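Chapter 7
Borrowed Hands: Learning to Grasp from Hand-held Grippers

7.1 Why anyone would pick up an apple this way

By now you have met two ways of teaching a robot to pick things up. In Chapter 5 we wrote the rules ourselves and watched them fail on the first tomato. In Chapter 6 we steered the arm from a distance, which worked nicely and took most of an afternoon to move a cup. This chapter deals with a third way. You take the gripper off the robot, give it to a person, bolt a camera to it and let the person get on with the job.

The idea is older than its current popularity suggests. Its appeal is mostly a matter of money and stairs. A robot arm has to be wheeled into a lab, fenced, calibrated and apologized to. A hand-held gripper fits in a backpack and can go wherever there is clutter, and most of us live where there is clutter. 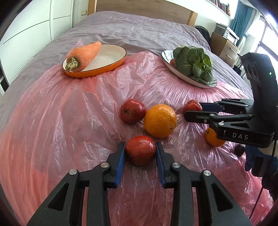
Fruit has become a favourite subject for this kind of work, partly for its price and partly for its bad manners. It rolls, it bruises, and no two pieces agree on a shape. An apple held between two padded jaws, with droplets of water on its skin, asks more of a grasping policy than a whole crate of the painted cubes in Chapter 5. Add a second gripper in the same workspace and the learner must also sort out which jaws are its own, and what to do about the fruit hidden behind the other pair. Keep this in mind when we reach occlusion in Section 7.4.

7.2 The Sandside study

Our running case is the Sandside study, carried out by Emilian Moldovan and Kornél Vörös for the Dambridge manipulation group. They collected 1059 demonstrations, of which 237 were thrown out for reasons ranging from lost tracking to a demonstrator who kept answering the phone. The rest were used to train one policy, later tested on an arm that had never been near a bedroom.

Moldovan wanted tidy backgrounds. Vörös wanted none of them tidy, and argued in a long memo, reprinted in the appendix for readers with a free evening, that a policy raised on bare tables would panic at the first duvet. They settled the matter by training both versions. The tidy policy did better on tidy tables and worse everywhere else, a result that Vörös has been gracious about only in print.
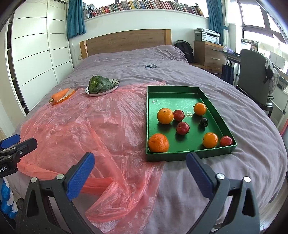 Figure 7.2 Fruit in a cardboard tray on a bed, seen from a hand-held gripper with its fingers open.

A view like the one in Figure 7.2 is all the policy gets. It has no map of the room, no list of objects and no notion of lunch. From the picture and the recent motion of the gripper it must predict where the fingers go next, and how wide. The wide lens bends the furniture, which the learner does not mind at all and which students mind a great deal the first time they try to measure something.

7.3 What you will need

We assume you are comfortable with camera models (Chapter 3) and have made your peace with rotations (Chapter 4). The exercises use the Cungate subset, which holds 30 demonstrations and runs on an ordinary laptop, given patience. Readers who skipped Chapter 4 may carry on as far as Equation 7.2, where they will want to go back.

We start with the simplest question, and the one that caused the most trouble at Sandside: where was the gripper when the picture was taken?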